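Pre-purchase inspection checklist, two-arm unit with hands
Site: Dradville workshop
Filled in by: Shazia Kazmi, May 28, 2023

I did this walkaround before we sign anything with Lerkach, so my comments are long (sorry, budget people!). OK means I'd pay for it as it stands.
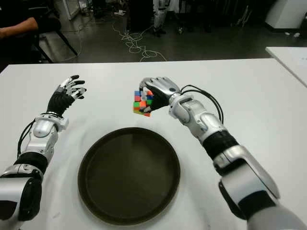
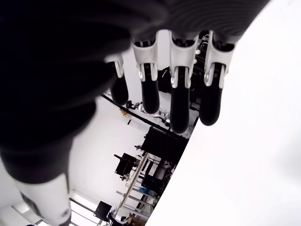

Do we need to buy the spare finger set in the same order as the arms?
Put it in the same order. Lerkach charges 535 dollars for the set either way, but a separate order means paying freight again, and our freight line is already thin.

1. Fingers and knuckle joints: OK. Please get the price per finger in writing, I only have it for the full set.

2. Cables on the forearms: COMMENT. They run on the outside and loop at the wrist, and I'd like sleeves quoted as an extra. Fakir sells some that may fit, so ask them too before we say yes.

3. Cables on the floor: NOT OK. White cable lying in loose loops behind the table is a trip hazard, plain and simple. Add floor covers to the budget (I left them out in March, my fault).

4. Table: OK, a few smudges. We need 2 of the same height and I'd rather buy than build.

5. Small test objects: OK. The puzzle cube and the round tray cost next to nothing, so take them out of petty cash.

6. Emergency stop: NOT CHECKED. I ran out of time and I won't sign until I've pressed it myself!

7. Warranty: COMMENT. Lerkach offers 12 months, Edum wants to sell us a longer plan. Still waiting on the Edum quote.

Recheck items 3 and 6 before the deposit goes out.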